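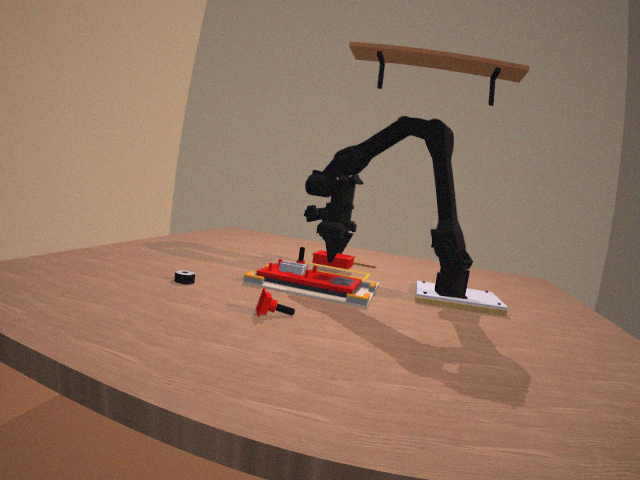 Part 3: Getting Your Romance Series Set Up on Tovorwood

Okay, so your author account is live and you've got a manuscript ready to go. I've put my whole Tarigan family saga through this (seven brothers, don't ask me why I started with seven), and the series page is where I made most of my mistakes!

1. Log in and open Bookshelf, then Series, then New Series. Type the series name exactly the way it looks on your covers. I put "Tarigan Brides" on one and "The Tarigan Brides" on another and ended up with two half-empty series.

2. Add your books in reading order. If you have a prequel novella, give it number 0.

3. Paste in your blurb for each book. The box holds 3,425 characters, but please don't fill it. Hero, heroine, the trouble they're in, stop.

Note: Blurbs pasted from Tultix bring along curly quotes that show up as little boxes. Paste into a plain text file first.

4. Pick up to 3 tropes per book from the list. Marriage of convenience and secret baby are separate tags, and yes, you can use both (I have, twice).

5. Choose a heat level. Be truthful with this one, sweet romance readers will let you know if you weren't.

CAUTION: Once you hit Publish Series, the reading order locks for 33 days. Check it before you click. Then go get a coffee and check it again.

6. Click Preview, look at it on your phone too, and then publish.

If you also sell through Wudia, leave the Linked Stores box blank for now. I cover that in Part 4, along with holiday pricing, so you'll be ready before December.

Comments

bookishmarnie: Can I put a box set in the series or does it mess up the numbering?

Dewanti Pattinasarany: Leave the number blank and it'll sit at the bottom of the page, after the single titles.

prairierose_writes: Wish I'd read the caution first. My book two is sitting in front of book one until next month.

Questions? Use the contact form | © 2018 Dewanti Pattinasarany | Back to top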